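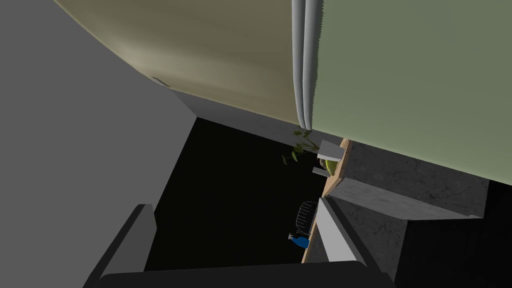

*Caméra de poignet dans la cuisine simulée, pince ouverte, vue vers le plan de travail en marbre.*

# Rejouer un épisode Brunov et recaler les caméras de poignet

Cette page décrit la procédure utilisée pour vérifier les poses de caméra avant de lancer le planificateur Dadent. Elle suppose que Brunov est installé et que la scène de cuisine se charge sans erreur.

## 1. Charger l'épisode

Ouvrez le fichier de configuration et renseignez les champs suivants :

```yaml
scene: cuisine
mode: replay
pas_max: 2000
intervalle_export: 200
cameras: [poignet_g, poignet_d, tete]
```

Lancez ensuite :

```
brunov replay --config cuisine.yaml --export rgb,depth,seg
```

L'épisode de référence compte 1 495 pas. La limite de 2 000 laisse donc de la marge. Si la lecture s'arrête plus tôt, consultez le journal : une articulation en butée interrompt le rejeu sans message à l'écran.

## 2. Masquer la pince

Le corps noir de la pince et le doigt gris clair occupent le bas de l'image. Sans masque, leurs points de profondeur se retrouvent dans la carte d'obstacles et Dadent refuse toute trajectoire.

Le masque se calcule à partir du modèle du robot, à chaque pas. Un masque fixe ne suffit pas, car l'ouverture des doigts varie. Élargissez-le de 2 pixels pour couvrir les bords.

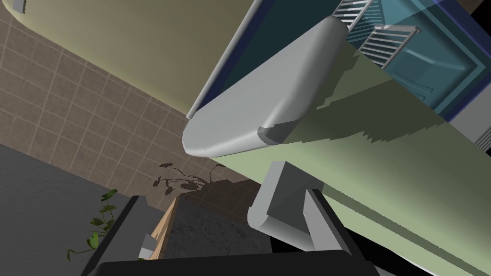
## 3. Redresser le repère

Les images de poignet restent telles quelles. On applique la rotation au nuage de points :

1. Lire la pose de la caméra dans le repère de la base.
2. Transformer les points.
3. Estimer la normale d'un grand plan connu.
4. Comparer cette normale à l'axe attendu.

Dans cette scène, le mur carrelé beige convient bien. Horacio Henríquez prenait au départ le plan de travail gris foncé, mais la plante qui le borde fausse l'estimation. Son ombre sur le carrelage est sans effet, puisque seule la profondeur entre dans le calcul.

Les grilles métalliques grises posent davantage de problèmes. Leurs barres parallèles sont fines et le filtre de voxels les supprime si la résolution est trop grossière. Gardez la résolution fine dans cette zone et relevez-la ailleurs.
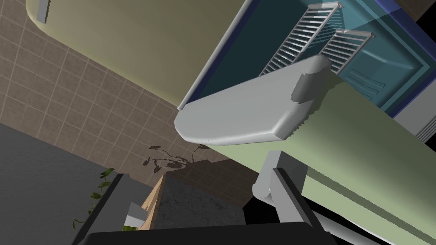
## 4. Contrôler avec la vue d'ensemble

Projetez le nuage recalé dans la caméra `tete` et activez la superposition :

```
brunov overlay --source poignet_d --cible tete
```

Regardez d'abord la porte ouverte du réfrigérateur et le panneau latéral bleu marine. Un décalage sur ces arêtes indique une erreur de pose. S'il n'apparaît que sur les clayettes, revenez au filtre de voxels.
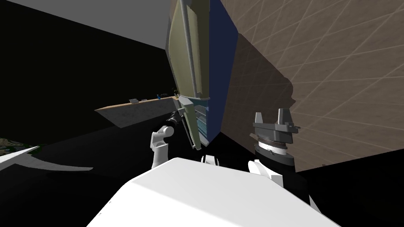

*Les deux bras devant le réfrigérateur ouvert, porte vert olive à gauche du panneau bleu.*

Une fois la superposition correcte, enregistrez les poses avec `brunov save-extrinsics`. Pour toute modification du masque, ouvrez un ticket et ajoutez Hemi Pirihi en relecture.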